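Moving dishes from the sink rack to the dishwasher
Updated 2025-02-02
Print this page | E-mail to a friend

A rack at the end of the sink is handy for parking plates until you're ready to load. Start by scraping any food into the green bin, then give each plate a quick rinse under the tap. Skip the soap — it foams up in the machine.

Stand the rinsed plates on the rack while you clear the rest of the bench.
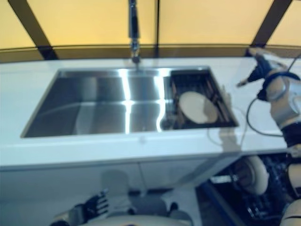 Adjoa Eshun wrote that she stopped rinsing years ago and only scrapes, and her plates come out the same colour they went in. Fair enough if you run the machine every night. Ours can sit for two days, so we rinse.

Open the dishwasher door fully and pull out the lower rack before you pick anything up. Take plates one at a time by the rim and carry them low over the bench edge.

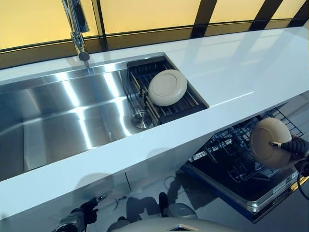
Face each one towards the centre of the machine and leave a gap between neighbours. Bowls go in last, angled down. Check that the spray arm spins freely, then close the door.

25 comments | 106 shares
Contact | © Oltine | Back to top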